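Trillham

Live Sound and Backline Technician (Touring)

Reference: 1384
Department: Touring Services
Reports to: Mohammed-Awal Aidoo, Production Manager
Contract: Fixed term, one touring cycle, with option to extend
Start: August
Base: Domgate rehearsal and storage site, plus travel

Summary

Trillham supplies crew, backline and monitor systems to rock and hard rock acts on club and small theater tours. We are hiring one technician to cover backline and to assist at the monitor position on the next tour by Sulemana, a five-piece band with two guitars, bass, drums and keys. The post covers preparation at Domgate, the full run of dates, and the return and inspection of equipment after the last show.

The band plays a long set with frequent changes of tuning. Most of the work during the show is guitar changes, and applicants should be comfortable doing these in low light with short gaps between songs. There is no second backline technician on this tour. The drummer sets his own kit and the technician maintains it.

Duties before the tour

Check and log every item on the equipment list against its case number. Report missing or damaged items to the production manager before load-out from Domgate.

Restring, set up and intonate all touring guitars and basses. Tunings in use are standard, drop D, and a half step down. Spare instruments are kept in the same condition as the main instruments.

Test both guitar rigs and the bass rig at show level. Tube amplifiers are run for a full set length, and spare tubes are matched and labeled by rig.

Program and test the switching system. The guitar rigs use a Clokico rack switcher with presets stored per song. Preset data is backed up after every change, and the backup is carried separately from the rack.

Build the stage cable looms to the current stage plot and label both ends of each line.

Duties on show days

Load-in is normally at noon, but several venues on this run have shared access and will set an earlier time. The technician is present from the first case off the truck to the last case on.

Position and power the backline, working from the stage plot and the marked carpet. Line check with front of house and monitors before the band arrives.

Patch the stage boxes with the monitor engineer. Prepare wireless packs, replace batteries before sound check and again before the show, and check each channel for interference once the support band's wireless systems are switched on.

Tune and hand over instruments during the set according to the set list. Respond to faults on stage. The first response to a lost guitar signal is the bypass line, then the spare rig. Fault finding on the main rig waits until the end of the song or later.

Strike the stage, pack to the case plan, and update the fault log before leaving the venue. Faults that affect the next show are reported the same night by phone or in person.

Duties after the tour

Return all equipment to Domgate, inspect it, and complete the condition report. Order or request replacement parts. Allow 5 working days for this; the time is paid at the day rate.

Required experience

Applicants must have:

Touring or resident venue experience as a guitar, bass or general backline technician, with more than 80 shows completed in that role.

Working knowledge of tube amplifiers, including safe handling, fuse and tube replacement, and basic signal tracing. Component-level repair is useful but is carried out in the workshop and will not be expected on the road.

Ability to set up instruments with fixed and floating bridges.

Competent soldering of instrument and microphone cables.

Knowledge of stage power distribution, grounding and the common causes of hum and buzz. The technician does not connect to house power without the venue electrician or head of electrics present.

A valid passport with enough remaining validity for the tour. The route crosses several borders and equipment travels on a customs document that must match the case contents. Personal tools must be added to this list before departure.

Useful but not required

Experience with digital monitor consoles and in-ear systems.

Drum tuning and head replacement. Heads are changed on a fixed schedule, and the work can be taught at Domgate.

A license to drive a van with a trailer. The truck has its own driver, but a second van is used for some festival dates.

Reading knowledge of chord charts or the ability to follow a song by section. Cues on this tour are given by section name (second chorus, bridge, solo) and several fall within the song.

Working conditions

The tour party travels in one sleeper bus. Bunks are assigned at the start and hotel rooms are provided on days off. Shared rooms are possible on 6 nights of the run, and the production manager will identify these in the itinerary.

Days are long. A typical show day ends at 1:30 a.m. after the truck is closed. Where the drive and the next load-in do not leave enough rest, local crew are booked to cover the first part of the load-in.

The work involves lifting, ramps, stairs and high sound levels. Hearing protection must be worn on stage during sound check and show. Trillham pays for molded plugs, which the technician keeps. Steel-toe footwear is required for load-in and load-out and is supplied by the applicant.

Black clothing is worn on stage during the show. There is no dress code at other times.

Smoking, vaping and drinks are not permitted at the guitar station, the amplifier line or the monitor position. Alcohol is not permitted for working crew until the truck is closed.

Pay

The rate is a flat day rate covering preparation, show and travel days. Days off on the road are paid at half rate. A per diem is paid weekly in local currency. Travel to and from Domgate at the start and end of the contract is reimbursed on receipts.

The rate band is sent to all applicants invited to the first call. Overtime applies at Domgate only.

Catering

Lunch and dinner are provided on show days where the venue has a kitchen. Where it does not, a buyout is paid in cash before sound check. The bus carries basic food and condiments for after the show. State any allergies or dietary needs on acceptance, as the hospitality rider is sent to venues well before the first date and later changes are hard to pass on.

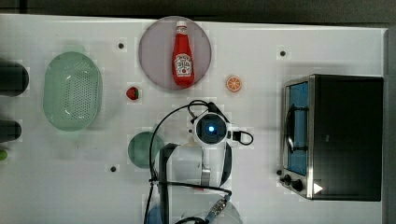 Ketchup bottle on a plate, with colander, orange slice and strawberry.

Selection process

Stage one is a phone call with the production manager. It covers past tours, availability and technical background. Have your list of shows to hand.

Stage two is a paid practical day at Domgate. Applicants will:

Restring and set up one guitar with a floating bridge.
Find and clear three faults placed in a guitar rig.
Make up one microphone cable.
Run guitar changes for part of a set with the band's playback at show level.

Work is assessed on accuracy and order of approach. Speed is noted for the guitar changes only. Bring your own hand tools, tuner and headlamp. Test equipment and a soldering station are provided.

How to apply

Send a resume and a list of tours or residencies to Mohammed-Awal Aidoo at the Trillham production office. For each entry on the list, give the act or venue, your role, the number of shows, and a contact who can confirm it. Do not send photographs of pedalboards or workshop benches at this stage.

Quote reference 1384 in the subject line. Applications without a show list will be returned once for completion and then closed.

Current and former Trillham crew may apply by replying to the availability notice and do not need to supply references again. Applicants with dates already confirmed for other acts should list them - a small overlap at the end of the run can sometimes be covered, an overlap at the start cannot.

Technical questions about the rigs can be sent to the same address. The stage plot, input list and case plan are released to applicants after the first call and may not be passed on.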